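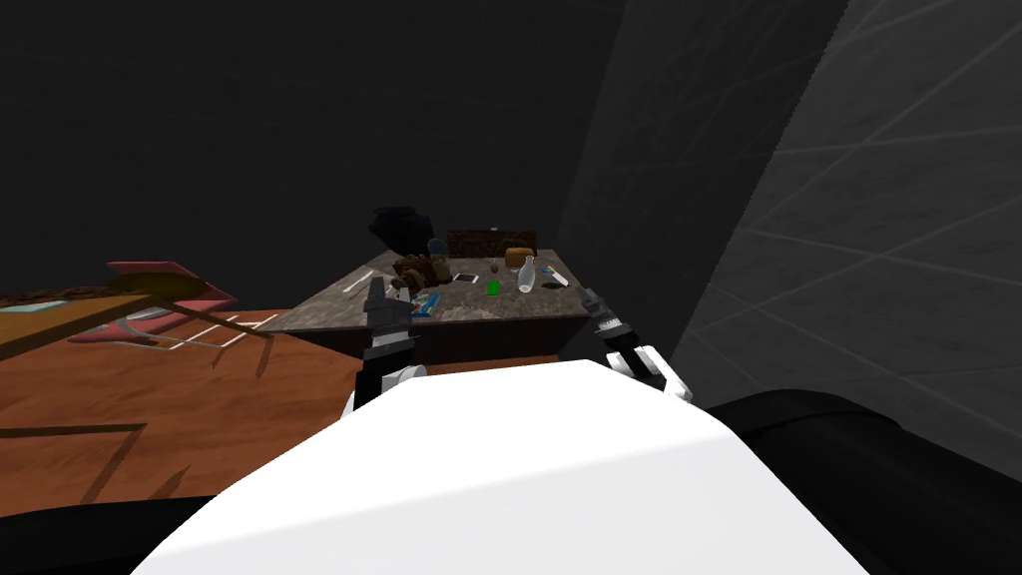

Anhang 1: Simulationsansicht, beide Arme vor der Theke

Ticket: Greifplanung bricht bei dicht belegter Arbeitsfläche ab
Produkt: Hinorari Simulationspaket, Küchenumgebung
Anbieter: Grirkeo
Status: in Bearbeitung
Priorität: mittel
Eröffnet: Dienstag, 19. Februar 2019
Umgebung: Testlizenz, Standort Varnberg, Steuerung über Hong-Schnittstelle

Fehlerbild
Der zweiarmige Roboter fährt vor die Theke und nimmt die Vorgreifposition ein. Bei Zielobjekten an der Vorderkante liefert der Planer eine gültige Bahn. Bei Zielen weiter hinten (Topf, Brot) bricht er mit »Kein kollisionsfreier Pfad« ab, auch wenn der Arm das Ziel nach Datenblatt erreichen müsste. Der Abbruch kommt nach etwa 9 Sekunden, also deutlich vor dem eingestellten Zeitlimit.

Reproduktion
Küchenumgebung mit Standardbelegung laden.
Beide Arme in Vorgreifposition bringen, Greifer öffnen.
Topf als Ziel wählen, rechter Arm.
Planung starten.
Tritt bei jedem Durchlauf auf. Mit dem linken Arm gleiches Verhalten.

Erwartetes Verhalten
Bahn über die vorderen Objekte hinweg oder eine Meldung, welches Objekt den Pfad blockiert. Die jetzige Meldung nennt kein Hindernis.

Eintrag 1, Anwender
Protokoll auf höchste Stufe gestellt. Der Planer meldet Kollisionen mit der klaren Glasflasche, obwohl die Bahn sichtbar darüber verläuft. Vermutung: Kollisionshülle zu groß. Flasche aus der Szene entfernt, danach wird der Topf angefahren. Flasche wieder eingesetzt, Abbruch. Trinkglas einzeln entfernt: keine Änderung.

Eintrag 2, Support Grirkeo
Durchsichtige Objekte erhalten im Auslieferungszustand eine Quaderhülle mit Sicherheitszuschlag. Bitte in der Objektliste den Hüllentyp auf »konvex« stellen und die Szene neu laden. Einfaches Zurücksetzen genügt nicht, die Hüllen werden nur beim Laden berechnet. Außerdem bitte eine Aufnahme der Handkamera mit geöffnetem Greifer nachreichen und den Versatz der Kameramontage aus der Konfigurationsdatei angeben.

Eintrag 3, Anwender
Hüllentyp umgestellt, Szene neu geladen. Der Topf wird jetzt mit Flasche geplant und angefahren. Beim Brot weiterhin Abbruch, diesmal ohne Eintrag im Kollisionsprotokoll. Kameraversatz laut Konfigurationsdatei: Werkswert, nicht verändert.
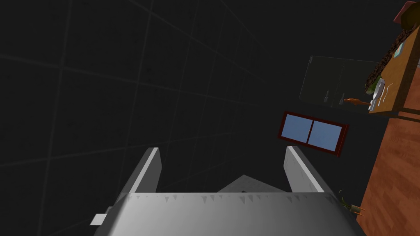

Die Orientierung der Handkamera wird im Protokoll als Drehung um die Greiferachse geführt. Nach dem Anfahren der Vorgreifposition steht dort ein anderer Wert als in der Gelenkanzeige, die Differenz beträgt 2 Grad. Ob das mit dem Abbruch beim Brot zusammenhängt, ist von hier aus nicht zu klären. Nach Neustart der Hong-Schnittstelle ist die Differenz null und baut sich beim Verfahren wieder auf.

Eintrag 4, Support Grirkeo
Die Differenz ist bekannt und betrifft nur die Anzeige. Der Planer rechnet mit den Gelenkwerten. Für das Brot liegt die Ursache vermutlich in der Handgelenkgrenze: Die Standard-Greifpose für Quader kommt von oben, am hinteren Thekenrand bleibt dafür zu wenig Drehbereich. Bitte in den Greifoptionen die seitliche Pose freigeben.

Eintrag 5, Anwender
Seitliche Pose freigegeben. Brot wird vom rechten Arm geplant, vom linken nicht. Für unsere Bewertung reicht das vorerst. Offen bleiben 2 Punkte: Die Fehlermeldung sollte die Ursache nennen (Hülle oder Gelenkgrenze), und der Hinweis auf das erforderliche Neuladen fehlt im Handbuch.

Eintrag 6, Support Grirkeo
Beides an die Entwicklung übergeben. Die erweiterte Fehlermeldung ist für die Version im Mai vorgesehen. Das Ticket bleibt bis dahin offen, Priorität auf niedrig gesetzt.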